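Workbench

A workbench is a sturdy table at which manual work is done. Workbenches range from simple flat surfaces to complex designs that can be considered tools in themselves. They vary in size from small jeweler's benches to the very large benches used by boat builders and staircase makers. Almost all are rectangular, with the surface, corners and edges serving as flat or square references for the work.

The word bench is often used alone in trades where the meaning is clear. In woodworking it usually means a heavy table with at least one vise. In electronics and small assembly it means a table for a seated or standing worker, with tools and parts kept within reach.

Contents
History
Tops
Bases
Height and layout
Assembly benches
Care
Makers
See also

History

Benches for working wood are known from Roman times. The early form was a thick slab or split log with legs driven into holes on the underside. The worker often sat astride it, and the work was held with pegs, wedges and body weight. Low benches of this kind stayed in use in parts of Europe for many centuries after taller ones became common.

Taller benches allowed a standing worker to push a plane along the full length of a board. Holdfasts, which are bent iron bars struck into a hole in the top, were used on many of them. Screw vises made of wood were added later, first on the front edge and then on the end. Metal vises cast in iron became widely available in the nineteenth century and were soon fitted to benches in schools and small shops.

Factory work brought a different kind of bench. It was made in long runs, bolted together in sections, and placed in rows along windows or under hanging lamps. Fewer of these benches had vises. Many had a back rail or a shelf for parts bins, and the tops were made to be replaced when worn.

Tops

The top is the part of the bench that takes the most wear. Solid hardwood is the traditional material. Maple and beech are common because they are hard, close-grained and fairly pale, so small parts and pencil lines show up well against them.

Butcher-block tops are made by gluing strips of wood side by side. If the strips are set with their narrow faces up, the top is called edge-grain. If short pieces are set on end, it is called end-grain. Edge-grain tops cost less and are more usual on workbenches, while end-grain tops are mostly used for cutting food. A glued top moves less with changes in humidity than a single wide board does, although it still has to be fastened in a way that lets it swell and shrink across its width.

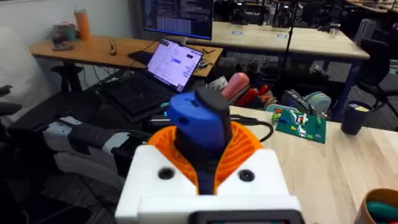

Fasteners for solid tops therefore run through slotted holes or small metal clips. A top that is screwed down tightly along both edges may split during a dry winter, or lift in the middle during a damp summer. December is a common month for cracks to appear in heated buildings in cold regions, as indoor air becomes much drier once the heating has been on for some weeks.

Other top materials include particleboard with a hard plastic surface, sheet steel over a wood core, and compressed hardboard. Hardboard is cheap and smooth and is often laid loose inside a raised lip so that it can be turned over or thrown away. Steel resists oil and heat but is noisy and can mark finished parts.

Where electronic circuits are handled, a mat that drains static charge may be laid over the top, or the whole surface may be made of a material with that property. The mat is connected to ground through a cord.

Bases

A bench base must carry the weight of the top and the work, and must resist racking, which is the side-to-side lean caused by pushing on the top. Wooden bases resist racking with wide rails joined into the legs, often by wedged or bolted joints. Steel bases use welded corners, cross braces or a back panel.

Drawers and shelves add weight low down, which helps to keep the bench from sliding. Leveling feet are used on uneven floors. Benches that must be moved are fitted with locking casters or with wheels that lift clear of the floor when not needed.

Height and layout

The right height depends on the worker and the task. Heavy work such as planing is easier on a low bench, where the worker can lean over the piece. Fine work such as carving or wiring is easier on a high one, where it is closer to the eyes. A common rule for planing puts the top level with the wrist of a standing worker whose arms hang at the sides.

Tools used most often are kept nearest the working hand. Lighting is normally placed to the front and to the side so that the worker's own shadow does not fall on the work. Power outlets may be set along the back rail, or hung above the bench to keep cords off the surface.

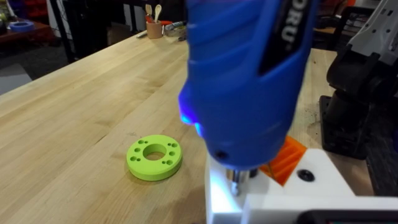

Assembly benches

Assembly benches are used for putting together parts that have already been made. The work is lighter than at a woodworking bench, and the same steps may be repeated many times in a shift. Parts are often located by a fixture, a block or frame shaped to hold the piece in one position. Hand screwdrivers, powered screwdrivers, tweezers and small presses are typical tools.

Powered screwdrivers may be held in the hand or hung from a balancer, a spring reel that takes up the weight of the tool. Many have a clutch that releases at a set torque. Drivers for general use often include a small lamp near the nose.

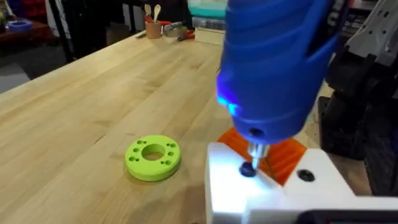
A blue electric screwdriver over a butcher-block tabletop, with its bit on a screw head.

Adjustable-height frames are common in this type of bench. The height may be set by pins, by a hand crank or by an electric motor.

Care

Wood tops are finished with oil, wax or varnish. Oil is easy to renew but gives limited protection from water. Varnish resists spills but chips under hard use, and glossy finishes can make a top slippery. Dried glue is removed with a scraper. A badly worn top can be planed or sanded flat. 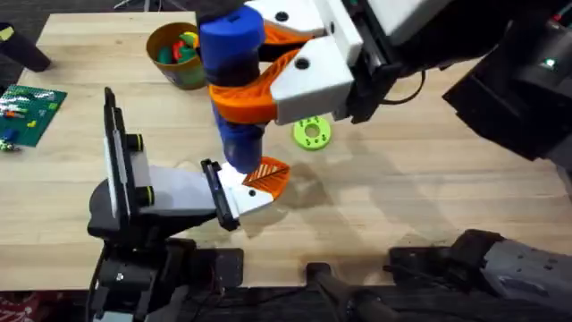
A light wooden tabletop with two robot arms working over it.

Makers

Workbenches are made by large furniture companies, by tool firms and by small local shops. Gulyás sells edge-grain tops in 5 standard lengths, with bases sold separately. The Gelmont works at Sunmont produced over 3,000 school benches before it turned to steel shelving. Irnano makes flat-pack benches for home garages.

See also

Butcher block
Holdfast
Sawhorse
Vise

Page last edited 13/02/2025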